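Llevo desde agosto con el kit de pinza de Skeltolix montado en el brazo del taller, y ya tengo horas suficientes para contar qué tal va. Lo compré por la tela. Para piezas rígidas me bastaba con la pinza que traía el brazo, pero con paños y camisetas era un desastre: o aplastaba el tejido contra la mesa o cerraba en el aire.

El kit cuesta 154 euros sin el envío. Trae los dedos, el soporte para la cámara de muñeca, la tornillería y un cable que en mi caso se quedó corto. Pedí uno más largo a Ralora y lo pasé por el lateral del antebrazo, sujeto con bridas. El montaje me llevó una tarde, y buena parte se me fue en buscar una llave allen que no venía en la caja.

## Configuración

El programa de control se instala sin problemas. La calibración de la cámara es más pesada. Hay que repetirla cada vez que se afloja el soporte, y el soporte se afloja. Le puse fijador de roscas a los dos tornillos de abajo y desde entonces no lo he tocado.

El manual recomienda cerrar al 30 % de fuerza para textil fino. Con eso los paños se me escurrían a media subida. Fui subiendo de poco en poco hasta que dejaron de caerse, y ahí lo he dejado. La velocidad de bajada sí la mantengo como viene de fábrica.

## Con tela

Lo que mejor hace es coger por un pliegue. Si el tejido forma una arruga entre las dos puntas, el cierre suele ser limpio. Las esquinas son otra historia, sobre todo cuando hay más de una capa: unas veces levanta solo la de arriba y otras se lleva las dos. Para doblar, eso te estropea toda la secuencia.

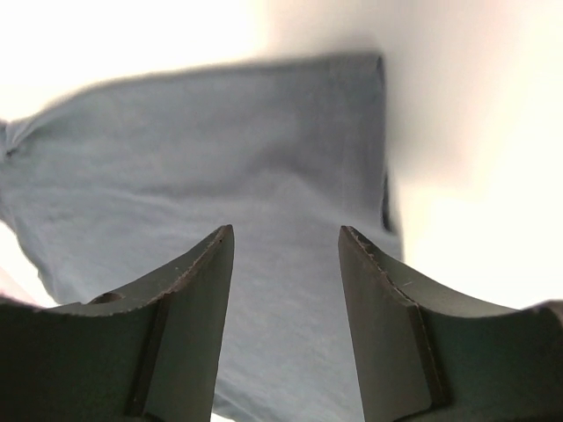

Jayson Barredo me escribió que a él las esquinas dobles le salen mejor si entra en diagonal y no en paralelo al borde, y que antes de cerrar sube la pinza un par de milímetros para no arrastrar la capa de abajo. También dice que con tejido gris sobre mesa blanca tuvo que bajar la exposición a mano, porque el automático le quemaba el fondo y el programa le colocaba mal el contorno.

Probé las dos cosas. Entrar en diagonal ayuda bastante. Lo de subir un poco antes de cerrar depende del grosor: con punto bien, con algodón fino se me queda sin agarrar nada. La exposición la tengo ahora fija y el contorno baila menos.

## Desgaste y servicio

Los dedos se marcan por el canto. De momento no he notado que enganchen el hilo, pero los repaso con lija fina cuando me acuerdo. El par de recambio sale a 19 euros y tardó bastante en llegar. El soporte técnico contesta por correo, en inglés, y contesta a lo que preguntas.

## ¿Lo compraría otra vez?

Para tela, sí. Si solo vas a mover cajas o piezas duras, no le veo sentido al gasto. Me falta probarlo con toallas, que pesan más, y con el modo de dos brazos, para el que necesito que Dindo Lumbao me devuelva el suyo.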